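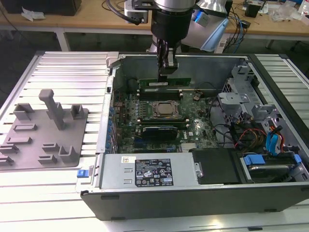
La ampliación de memoria sigue siendo la intervención con mejor relación entre coste y resultado en un ordenador de sobremesa con varios años de servicio. Exige poco material: un destornillador, una superficie despejada y una toma de tierra. La torre se trabaja tumbada y sin el panel lateral, de modo que la placa base quede horizontal y la presión sobre el módulo se ejerza en vertical. En una placa Dell como esta, con ranuras DIMM a ambos lados del procesador, conviene consultar el manual antes de decidir qué posición se ocupa primero. Los cables negros que cruzan la placa junto a la pila de botón se apartan antes de empezar.

Hardware | Taller y mantenimiento
Buscar en la revista Introduzca un término

Lefteris Antoniadis, responsable técnico del taller Zindley, revisó 912 equipos de oficina entre septiembre y el cierre del ejercicio. En 396 de ellos el fallo de arranque se resolvió extrayendo el módulo, limpiando los contactos con alcohol isopropílico y volviendo a insertarlo. «El usuario llega convencido de que la placa ha muerto», señala. «Lo primero que pedimos es que no compre nada».

El procedimiento del taller es invariable. Se desconecta la alimentación, se mantiene pulsado el botón de encendido durante cinco segundos y se abren las pestañas de retención. El módulo se sujeta por los cantos, se alinea la muesca con el resalte de la ranura y se presiona en ambos extremos hasta que las pestañas cierran. Un módulo inclinado puede parecer bien asentado visto desde arriba; la comprobación se hace de perfil, con luz rasante.

En el almacén de Plokora, donde Zindley guarda las piezas recuperadas, hay casi 3000 módulos clasificados por tipo, capacidad y frecuencia. Los que no superan una pasada completa de diagnóstico se retiran y no vuelven a la estantería.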